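Home > Projects > Household Chores Strand > Reports to the Fund

Household Chores Strand: second progress report
Prepared for the Zindov Fund by Fergal Nic Aodha, project lead
Covering the period to the end of July

Dear all,

Thank you once again for your patience with the slightly late arrival of this report, and for the very kind note that came with the last payment, which I read out at our Monday meeting and which cheered everybody up no end. When we first wrote to you we said we wanted to find out, as plainly as we could, whether a pair of robot arms can do the sort of jobs that fill up an evening at home or the last hour in a shop. We chose folding laundry, bagging small goods and wiping down a counter. You asked us to be straight with you about what works and what doesn't, so I shall try to be, even where it makes for less cheerful reading.

Where we have got to with folding

Folding has taken up most of the period, rather more than I had planned for, and I hope you will agree by the end that it was time well spent. By the close of July we had made 600 folding attempts with the two-armed set-up, on hand towels, tea towels and T-shirts. Of these, 281 ended with something I would be content to put in a drawer. I know that is a little under half, and I know it may look disappointing after the hopeful tone of our first report, but the figure covers everything, including the early weeks when we were still learning how hard to pinch.

Towels are by far the easier customers. They are flat, they have four honest corners, and a fold that goes slightly wrong can usually be put right by going back to the beginning. T-shirts are another matter altogether. The sleeves go their own way, the neck is thicker than the rest, and thin jersey creases the moment you look at it. We now ask the arms to take hold of the two ends together and keep the cloth stretched between them before it is laid down, much as two people would do with a bed sheet.
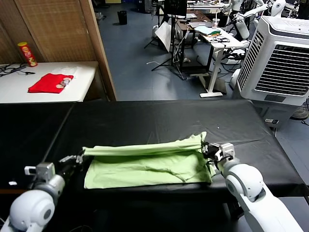
The trouble comes with the letting go. Anyone who has folded a shirt by hand will know the small sweep of the palm that flattens everything out as you go along, and it is a lovely movement that none of us had ever given a moment's thought to before this project. A gripper has two fingers and no palm. It can pull a shirt straight along one line very nicely, but the cloth on either side of that line does more or less as it pleases. We have tried pulling more firmly (which stretched one or two of the older shirts rather badly, I am sorry to say) and we have tried pulling more slowly, which helped with the creases and made the whole business dreadfully long.

On the question of time, a good towel fold now takes about 30 seconds, while a T-shirt can take several minutes if the first grip is poor and has to be made again. My mother, who ran a guest house for most of her life, would have done the whole basket in that time and had the kettle on. I don't mention this to make light of the work. Speed is the first thing people ask about when they visit, and they are right to ask.

What the shop trial taught us

As agreed, we took the question out to people who would be on the receiving end. Ibrahim & Daughters, the launderette in Drakport, very generously let two of us spend a Saturday behind the counter, with no machines at all, just notebooks and a great deal of tea. We learned more there than I can fit in here. Folding at the launderette is only part of a longer job: somebody sorts, turns things the right way out, notices a missing button, pairs socks, and folds differently for the customer who likes her shirts in thirds. Our arms begin with one garment already spread out on a table in front of them. That is a great deal of the work already done by a person, and I would not want the fund to tell anybody otherwise on our behalf.

On the brighter side, the staff were much taken with the idea of a machine that would do nothing but towels. They send out stacks of them to two hair salons and a gym, all the same size and all folded the same way. We had been treating towels as practice for the harder things. After that visit I began to think they might be a perfectly respectable job in their own right.
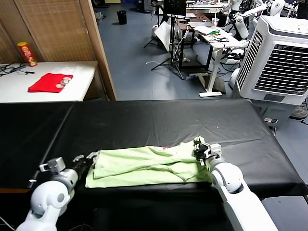
Shirts will stay in the programme all the same, and I should like to explain our thinking, as I know one or two of you wondered whether we ought to drop them. Nearly everything we have learned about holding cloth evenly at two points came from shirts, and the towel results went up noticeably once those lessons were put in. We do propose to stop chasing a shop-quality finish for now. A shirt that is folded lengthwise, then across, and lies reasonably flat will count as a success, and we will keep a separate note of how many creases we are forgiving.

Bagging and wiping

Bagging is behind, and I take the blame for that. We have a first version that can put a small item into an open bag held upright, but it cannot yet open the bag, and that is the part any shop would want. Wiping is going along pleasantly and should be ready to show you at the next visit.

Money

Spending is in line with the plan apart from gripper fingers, which wear out faster than we were led to expect. We would like to move 3000 from the travel line to cover spares for the rest of the year. Posteo, our supplier for these parts, has offered to hold its price until the autumn if we order in one go, so an early answer would be a great help.

Next steps

Before the next report we mean to run the towel work for a full afternoon without a person stepping in, and write down every stop and what caused it. We shall also start giving the arms towels in a heap, which I expect to go badly at first. You would be most welcome to come and watch — mornings are best, and there is parking at the back.

With warm thanks from all of us,
Fergal Nic Aodha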